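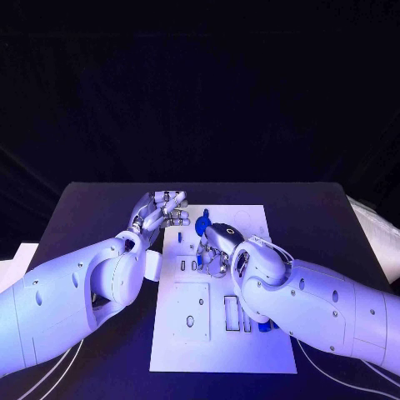 Preparing a Two-Arm Assembly Board Session

This guide is for student teams in the Bikcombe Robotics Program who are about to begin the assembly board module. It covers setting up the station, teaching the first placement task, recording attempts and closing the station at the end of a session. Teams should read it through once before booking time in the lab. The wiring and safety module must be completed first.

Before You Begin

Each team needs one operator, one observer and one person at the stop button. These roles may rotate between attempts but not during one. The person at the stop button does no other work while the arms are powered.

You will need:

The assembly board and its parts tray
The station laptop with the Moffat control software open
A team logbook
A soft brush and a dry cloth

Long hair must be tied back, and lanyards must be left on the hooks by the door.

Step 1. Place the Board

Set the board flat on the table with its long side running away from the operator. The raised square plate should be at the near left. Center the board between the two arm bases, then press lightly on each corner. A board that rocks will produce errors that look like faults in the program, and teams have lost whole afternoons to this.

Brush out the slots and holes before fixing the board in position. Do not use compressed air, which pushes dust into the finger joints of the hands.

Step 2. Check the Cables

Trace each cable by eye from the arm to the edge of the table. Cables may rest on the tabletop but must have enough slack for the arm to reach the far end of the board. Move each arm slowly by hand, with the power off, through the full range you intend to use. If a cable tightens or catches at the wrist, ask the lab supervisor to refit it. Students should not unclip cables themselves.

Step 3. Set the Lighting

The station lighting is controlled from the panel beside the door. Choose one setting and keep it for the entire session. Colored light is permitted, and the advanced teams are expected to try it, but a program tuned under one color may perform poorly under another. Write the setting in the logbook before the first attempt.

Step 4. Bring the Arms to the Ready Position

Power on the left arm, wait for the software to report that it is ready, and then power on the right. Set the speed limit to 16 percent for all first attempts. Both hands should come to rest above the table with the fingers partly curled. An open, flat hand is more likely to strike a raised part of the board on the way down.

Step 5. Teach the First Placement

Begin with one hand and one peg. The other arm stays in the ready position.

Guide the hand to a point 100 millimeters above the peg and save it as the approach point. Lower the hand until the fingertips are level with the upper half of the peg, and save the grasp point. Close the fingers slowly. Lift straight up, travel across at the same height, and lower the peg over its hole. Save each of these points under a clear name; "point 7 new final" helps no one the following week.

Run the sequence once without a part – the observer should call out any movement that differs from what was planned – and then once with the peg in place.

Step 6. Record Attempts

Log every attempt, including those that were stopped. Note the part used, the hand used, the result and the point at which any failure occurred. Teams entering the Jostier Cup need 500 logged attempts by the end of August, and incomplete entries are not accepted.

Common Problems

The peg tilts during the lift. The grasp point is usually too high. Lower it slightly and repeat.

The peg touches the rim and stops. Check that the board has not moved before changing any saved point.

The fingers close unevenly. Power off and report the hand. Do not force the fingers.

Closing the Station

Return both arms to the ready position and power off the right arm first. Count the parts back into the tray, wipe the board with the dry cloth and copy the session data to the team folder. The lab closes to students at 6 p.m., and closing takes longer than most teams expect. Any missing part should be entered on the sheet inside the cupboard door before the team leaves.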